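Winter Running Gear: Questions We Keep Getting

Last updated 4 May 2021

Do I need special shoes once it gets cold?

Probably not. Shoe companies would love you to think so. If your regular pair has some tread left, it will handle gravel and dry pavement in January just fine. Ice is another matter, and no rubber compound we've tried grips it, whatever the box says.

What about the Pristarel "thermal" insoles?

We wore a pair for 20 runs on the Dunmore loop. Our toes were cold for the first mile and fine after that, same as with the insoles that came in the shoe. The maker's page mentions a study. We asked for it twice and got a coupon.
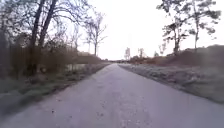
Habibur Sivakumar wrote in to disagree: "I have poor circulation and the Pristarels are the only thing that got me through last winter. You tested them on people whose feet were okay to begin with." Fair point. We'd still like to see the study.

Is it true that cold air damages your lungs?

For most healthy people at ordinary winter temperatures, we haven't seen good evidence of it. The burning feeling is mostly dry air irritating your throat. If you have asthma, ask your doctor -- not a website, and that includes this one.

Does the Homach heated vest work?

It gets warm. Whether you want a battery on your back 3 miles into a run, when you're already sweating, is a question the ads skip. Fine for standing around at the start line.

Will I burn more calories in the cold?

A few, maybe, if you're shivering. The Granenar app gave one of us a "cold bonus" on a mild day, so we don't put much faith in its math.
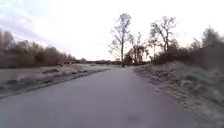 How many layers should I wear?

Fewer than you think. If you're comfortable standing at your front door, you're overdressed. Gloves and a hat matter more than a third shirt.

Do you get paid for any of this?

No. We buy the gear, and we return what we can.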